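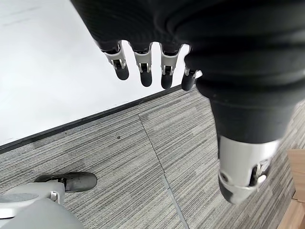

wheelhouse_k
We run Codico as the whole-body planner on a humanoid and I'm stuck on the local costmap near floor transitions. The planner is fine on one surface. When the depth frames include a change of flooring it inserts a low obstacle along the join and replans until it times out. Our worst spot is where a smooth pale floor meets grey striped carpet tiles, with a dark trim strip along the boundary. The strip comes back from the wrist camera as a ridge, and when the hand is over it the fingers get stopped for a collision that doesn't exist. Settings are stock apart from the voxel size. Has anyone got a filter for this that doesn't also remove real things like chair feet?

Ngau
What's your depth confidence threshold? Dark trim next to a bright floor is a bad case for stereo. I'd drop anything under 90 before it goes into the map and see if the ridge is still there.

wheelhouse_k
It's at the default. At 90 I lose most of the trim but I also lose the dark parts of the carpet, so the floor has holes in it and Codico treats unknown as occupied.

torque_and_tea
Then change the unknown policy. Unknown below ankle height should be free if the cells either side are known floor. It's one line in the config.

Ngau
I wouldn't do that on a machine with legs. Fine for a wheeled base. On a biped you end up stepping on whatever was in the hole.

torque_and_tea
We've done it for months on a biped with 2 depth cameras and the foot sensors switched on. The foot sensors catch it.

Ngau
They catch it after the foot is down. Not the same thing.

wheelhouse_k
Leaving the policy alone for now. I tried fitting a plane to each floor patch separately and merging them if the height difference is under 17 mm. That got rid of the ridge at the join. Still wrong under furniture though. With the head camera looking down past the arms, the tabletop is washed out to white and everything under it is in shadow, so the plane fit picks up the bottom of the back panel as floor. The other problem is the self filter. Both arms and both legs are in view and there's a thin black cable looping over the carpet that isn't in the robot model, so it goes into the map as an obstacle close to the right arm.
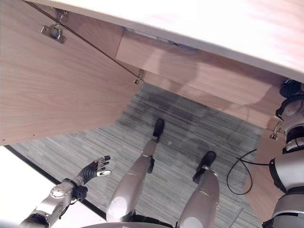 Baiba Paulauskas thought the cable should be dealt with first, as a phantom obstacle that close to the arm would upset the arm planner whatever the floor fit was doing. She had the same trouble in Wetura and got round it by giving the self filter a padded capsule from the forearm down, then decaying anything inside it after 1000 ms.

wheelhouse_k
Does the capsule not swallow real contacts? The hand has to go under the table edge.

Baiba Paulauskas
It does if you pad it evenly. Make it narrow at the wrist and wide further back. And turn it off once the hand is in contact mode.

torque_and_tea
Or tape the cable down.

Ngau
Tape doesn't help when the arm has to move through its full range. I agree with Baiba on the capsule. For the exposure, Flestik has a node that brackets two exposures and merges the depth. It halves your frame rate, but for reaching under a table that's probably all right.

torque_and_tea
Halving the frame rate while standing on two legs, after telling me off about the foot sensors?

Ngau
Balance doesn't run off the head camera. Or it shouldn't.

wheelhouse_k
It doesn't here. I've put the tapered capsule in and the arm planner now finds a path under the edge in replay. Haven't tried the Flestik node yet, it wants a newer driver than the one we've got. If anyone has it building against the old driver, please post the patch.

Baiba Paulauskas
I have one from April. It only covers the colour stream - the depth side you'd have to do yourself. I'll put it up tonight.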